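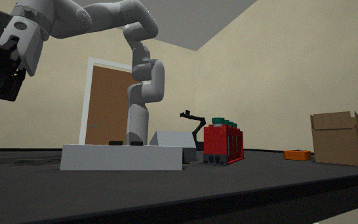

Clilley bench scene in Prirkatora, arm in raised position, gripper empty.

Clilley Scene Pack for Prirkatora

Price: 1175 euros, one licence for 4 seats
Supplied by: Wetton
Delivery: by download link, normally on the same working day
Requires: Prirkatora with the arm module installed

Clilley is a ready-made room for people who want to prepare a sorting and packing job on the computer before they touch a real arm. You open it in Prirkatora and you have one large arm with a two-finger gripper, a dark surface to work on, and a group of objects which are not easy to handle. The room also has walls, a door and other furniture. We kept these in the scene on purpose, because a camera in a real workshop sees them too, and a program which was tested only against an empty background often has problems later.

What the objects are for

The red block with the row of four green caps is the object most customers ask about. It is long and narrow, so the approach angle of the gripper matters very much. If you grip it across the narrow side you can lift it, but the fingers must come down between the caps or outside them, and a small error in the position will be shown by the contact report at once. The grey box with the sloping top is useful for another reason. Its upper face is not level, and many simple grasp planners expect that everything is level.

The multimeter has a dark front panel, a selector dial and an orange rim. Depth cameras in the simulation can be set so that they lose points on dark surfaces, and then the rim is the part which your vision program still finds. The cardboard box is the target in the standard packing task. It is open at the top and its position can be changed with the mouse or by a script.

All the objects have mass, friction and a collision shape which you can edit. The values we deliver were measured by Kyung-hwa Kong in our own workshop on real parts of the same kind. The friction of the cardboard was the most difficult to get right, and it was corrected again in the September version.

The tasks

The pack contains 106 prepared tasks. The first ones only ask the arm to move to a point and stop. After these come single picks, then picks with a placement, and in the last group the arm must bring several objects to the box without pushing over anything on the way. Every task is a plain text file. You can copy it, change it and save it with a new name, and Prirkatora will show it in the same list as the others.

Start positions can be fixed or random. With random positions we recommend 300 runs for one task before you trust the result. On a normal office computer this can be left to work overnight, and the report is ready in the morning. A shorter series is enough when you only want to compare two gripper settings.
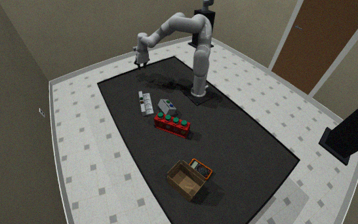 The view can be changed while the task is running. A view from a high position is the best one for checking distances, as you see how much free surface there is between the objects and the box, and if the arm will come too near to something on its way down. For judging the height of the gripper, a lower camera is better. You can save as many views as you want, and each view can also record what a camera in that place would deliver, in colour or in depth.

Shadows are calculated from the lamps in the room. They can be switched off, but Beat Holzer, who built the scene, advises to leave them on during vision work. A dark shadow on a dark surface can be taken for the border of an object, and it is better to find this out here.

Moving your program to a real arm

Clilley does not write the program for your controller. It saves the path as a list of joint positions with times, and the Rustad exporter changes this list into the format of your controller. The Rustad exporter is sold separately. Please ask us before you order it if your controller is older, and send us the exact name from the type plate.

We also ask customers to repeat the gripper calibration on the real machine. The simulated fingers close exactly in parallel. Real fingers have a little play, and for thin objects the difference is big enough to miss the part.

What customers told us

"We used the packing tasks for training two new colleagues. They could make every possible mistake with the red block and I did not have to stand beside the emergency stop. The manual is short, I would like more pages about the contact report." (I-hsuan Hsieh)

"Good scene, the objects are well chosen. Loading takes a long time on our older laptop. After I reduced the shadow quality it was acceptable." (Rupert Lehner)

"I changed the cardboard box for our own container and it took me one afternoon. The import accepted the drawing at the second try, the first had the wrong units." (Aiguo Dai)

The manual has now a longer chapter on the contact report. Customers who bought the pack earlier can download it without payment from their account page.

Included in the pack

The complete room with arm, gripper and all objects
The prepared tasks as text files
Editable mass and friction values
Saved camera views
Manual in English and German, as PDF

Not included

Prirkatora itself
The Rustad exporter
Any real hardware

Licence and support

The licence has no end date. Seats can be moved from one computer to another from the account page, and a seat is free again as soon as the old computer has been signed out. If the old computer is broken and cannot be signed out, write to us and we will free the seat by hand.

Support by e-mail is part of the price for the first year. We answer on working days. Messages which arrive on Sunday are read the next morning. Please attach the report file of the run with the problem and not only a screenshot, as the report contains the settings we need.

Schools and training centres can ask for a separate offer with more seats. For this we need the name of the school and the number of computers in the room.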